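Category: Lab notebook / Lesson materials

Mar 9, 2024

Worked on the phrasal verb set for the Azar course. The list is at 362 items, and 42 of them still have no example sentence. Wrote sentences for "put off," "put up with" and "put out" first. Learners in the last group mixed up "put off" and "put out" in almost every exercise, so those two now sit in separate units.

Audio for unit 3 is recorded again at a slower speed. The old version ran the words together in "get along with it" and beginners could not hear the "with." Kept the fast version as a second track - the Hilano teachers asked for both.
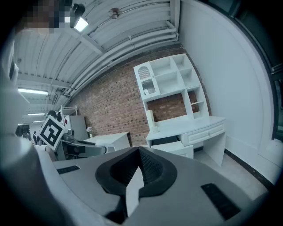 White desk and hutch by the brick wall.

Checked the word list against the 3000 common words we use as the limit for this level. "Postpone" is outside it, so the meaning line for "put off" now reads "to move to a later time." Same problem with "tolerate." Changed to "accept something you don't like."

To do: finish the missing sentences, send unit 4 to Proklow for layout, fix the answer key (item 12 has the wrong tense). Quiz pages can wait until April.

© Pravach English Workshop | Contact | Back to top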